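In defence of the ugly scourer

I have a confession for anyone who has been following my kitchen posts since the spring. I went back to the brown scouring pads. I did the natural loofah thing, I did the wooden brush with the replaceable head (lovely for about a fortnight, then it smelled like a pond), and I spent 9 pounds on a silicone square from Ostodell that pushed the grease from one side of the pan to the other and looked very pleased with itself while doing it. And then I was in the hardware shop buying fuse wire and there they were by the till, the rough brown ones my mum used on the oven shelves, and I bought two.

I know they're not pretty. Half the comments under my last piece were about how a kitchen should be calm, and how everything out on show ought to be something you enjoy looking at. Well, I enjoy looking at a clean roasting tin! I can't be doing with a washing-up tool that is mostly there to match the tea towels.

What I like about a scourer is that it's a bit coarse and a bit stupid. It does one job. You can use it on burnt porridge and on the muddy end of a potato, and when it's past saving the pans you can demote it to the back step and it'll do another month on the flowerpots.
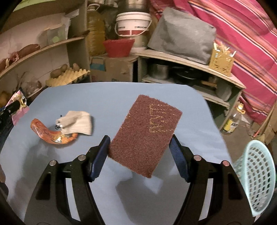 Brown scouring pad, with potatoes, sausages and oil on standby behind.

And look, while I'm at it, I want to stick up for the sort of kitchen that these things belong in. There's a fashion for clearing everything away behind doors. My sister-in-law had hers done by a firm called Moser and it is beautiful, I'll give her that, but I stood in it for a good five minutes trying to find a spoon. You press the cupboards and they open, or you press the cupboards and it's the dishwasher.

I'd sooner have potatoes in an egg tray where I can see how many are left. I like a shelf of sausages hanging up, and the big jug of oil out where you can grab it, and a bucket standing on a box until somebody finds it a better home. Plastic baskets too, I'll have any number of those, in whatever colour the shop has left. People say clutter, and some of it is (I have a drawer I won't discuss). But a lot of what gets called clutter is just food and the stuff you clean up with after the food, and you're going to want all of it again by teatime.

The one fair point against me is the scratching. Yes, a rough pad will ruin a non-stick pan, and I have ruined one, a Baller, which was a wedding present, and I'm still hearing about it. So keep a soft sponge for anything with a coating, and for glasses, and for that shiny hob you paid too much for. Enamel I go easy on as well. Everything else in my house takes its chances.

Somebody will write in about microplastics and they'll be right to, and I'd love to hear from anyone who has found a plant-based one that copes with lasagne corners. I tried the Sutine coconut ones and they gave up before I did. Until then there's a brown pad by my sink, next to the good soap, and it's staying there.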